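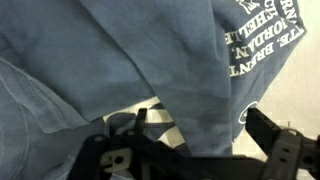 Zilico shifts first-pass shirt handling to robot arms

SKILTDALE, July 22, 2019 - Textile services firm Zilico has begun moving the first pass of shirt handling at its Skiltdale site from staff to robot arms. Printed T-shirts are the first garment type covered.

Five employees who used to pick and spread shirts by hand now split their shifts between checking folds and correcting failed grasps.

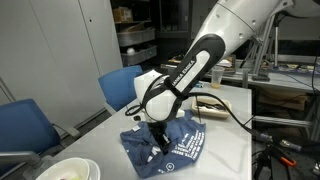 Crumpled cotton remains the hardest input. The gripper must close on a single layer, and a double pick sends the shirt back to the start of the cycle. The site logged 319 double picks in April, according to operations lead Johanna Ammann.

"The lifting is gone from the job, but the watching is new," Ammann said. "We had to rewrite the break schedule for it."

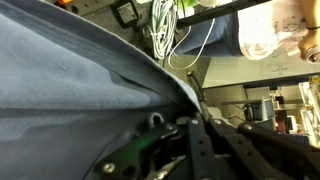 Fabric at the gripper, as recorded by the wrist camera.

Operators review wrist camera images after each failed grasp and label the cause. Training takes four days. Sivaprasad Kurian, a shift operator, said the labeling was slower than expected and that pay grades for the work had not been settled.

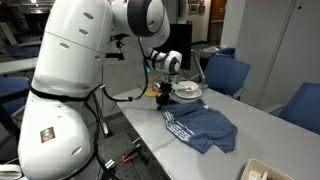
Next steps

Zilico plans to add towels once the retry time falls below 30 seconds. Hand folding continues for small orders.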